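Green pile, finally

May, and I'm still sorting the fabric. Quick post, kettle's on, have to be out the door by 6.

So the closet in the back room. Bins from the Jilstead move, never unpacked, everything just shoved in. Old sheets, curtain ends, the Usia remnants I bought 5 meters of and used maybe a pillow's worth. Started with the whites (boring, easy) then the blues, then lost steam and ate toast.

Rules this time. If it's smaller than a dish towel it goes in the scrap bag. If it smells, wash. If I can't think what it's for in the time it takes to fold it, it goes to Flurina. She makes quilts, she'll take anything. Well, not fleece.

The greens were the hard ones. I love green and never sew with it. There's olive, there's that sad mint, and then the lime one, which is loud. Really loud. Wanted it for napkins, then a bag lining, then nothing. Spread it out to see if it needed ironing and yes, wrinkles, though soft ones. Probably get away with a damp hand and a flat surface.

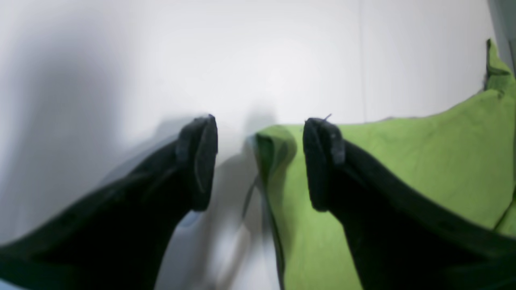 Johanna Zürcher wrote back that I should stop thinking about napkins, lime shows every drop of coffee, and do the bag lining because then you can find your keys in there. She also says wash it by itself twice first, she had a bright green turn a whole load of underwear the color of pea soup.

OK so lining it is. She's right about the keys. My current bag is black inside and it's like feeling around in a well.

Still to do: the Camenzind box (zippers, mostly, and teh good scissors I hope), the wool, whatever's in the bag marked Darker, which is my own handwriting and means nothing to me now. Darker than what.

Also need to cut a new board for the shelf, the old one sags. And pins. I had a tin of 200 and I can find six.

Flurina, if you're reading, two bags for you by the door, come get them before I change my mind about the mint. Ok kettle. More later, prob after the wool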